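Chapter 6
Two Arms, Two Cups: Planning a Shared Task

Draft for class use, May 25, 2018. Page numbers to follow.

What you need before you start: chapters 4 and 5 done, your logbook, a pencil (not pen, you will be rubbing things out). If your group missed the jaw practice in chapter 5, go back and do it now. Won't take long.

6.1 Where we are

So far one arm, one object, one move. Pick up the block, put down the block. Fine for learning the controls, not much use for the July contest. The Kevow Cup task list has both arms on the go, and marks are taken off each time they touch. So this chapter is about sharing a table. Who goes first, who waits, where each arm is allowed to be.

The task we will use all through the chapter is called Dedwood. It's the starter task from the contest list and it looks too easy. Two paper cups, side by side. One arm lifts the first cup and stands it inside the second, other arm holds the second cup steady. That's all. Most groups get it wrong on the first go, usually becuase both arms set off together.

Words you will meet in this chapter:

Reach: how far an arm can get and still close its fingers properly.
Shared zone: the bit of table both arms can reach.
Home: where an arm waits when it has nothing to do.
Approach: the last short move before the fingers close.
Handover point: a place agreed beforehand, where one arm stops and the other starts.

Learn approach and home by heart. The others you can look up.

6.2 Setting the table

Tape first, cups second. Always. The tape is there so that you can put things back in the same place for the next run, and a run you can't repeat is no good to anyone. Use the coloured tape from the kit, short bits, pressed flat. A curled end will catch a finger sooner or later.

Cups go open end up. Near the back for this task, which makes the reach longer and gives you time to see a mistake coming. Keep the rest of the table clear, so no logbooks, no pencils, no phones.

Then check the fingers. Open them fully from the Rerkach panel, look along each one for splits. Soft fingers bend, they're meant to, but a split one will drop the cup half way over.

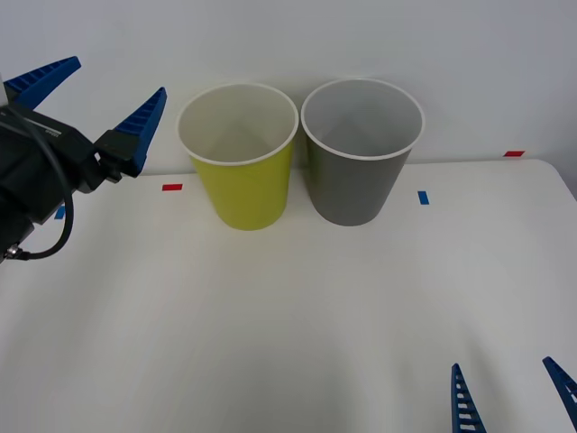
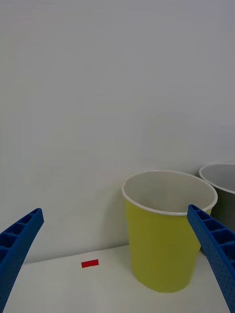
Fig. 6.1 and 6.2 The cup task. Fingers open in both views; the second view is taken at the gripper.

Look at the two figures before reading on. Write down in your logbook which cup you would lift first, and with which arm. One line is enough. You will come back to it in 6.5 and you may want to change your mind, so leave a gap under it.

6.3 What the wrist camera can and can't tell you

Wrist view is good for the approach. You see both fingers and whatever is between them, and you can judge if the cup will end up in the middle of the jaw or off to one side. Bad for nearly everything else. A finger can cover part of a cup. One cup can hide part of another. And there is no way to tell from it where the other arm has got to.

The fixed view is the opposite. Good for planning, poor for the last bit of the move, when the gripper itself can block what you want to see.

Rule for this course: plan from the fixed view, close from the wrist view. Put that in the front of your logbook.

Common mistake: driver watches the wrist view the whole way and forgets the other one. Have a second person call out from the fixed view. Swap after every run.

6.4 Numbers for the first run

Speed setting 154 on the Rerkach panel for the long move. It goes up to 388, leave that alone untill chapter 9. Wait time at the handover point is 300, in milliseconds, for both arms. If the cup rocks when the fingers let go, make the wait longer and leave the speed as it is. Change one number at a time, write it down, run again.

Grip is set by feel. A paper cup folds in long before the motor complains, so start light. If it slips, add a little. Squashed cups go in the recycling, don't try to push them back into shape, they never stand the same way after.

6.5 Before you move anything

Go through these with your group, out loud:

Which arm moves first?
Where does the other one wait?
Which cup is lifted, which is held?
Where is the handover point?
Who has the stop button?

No answer to the last one, no run. Same as in the workshop.

Now go back to your line from 6.2. Still happy with it? If not, write the new one underneath, don't cross out the old. Groups working from the MacBrayne worksheets can fill in sheet 6A at this point, everybody else draw the table from above, one page, mark the tape, the cups and both homes. Shade in the shared zone. You'll need this drawing for 6.6, where we write the first move list.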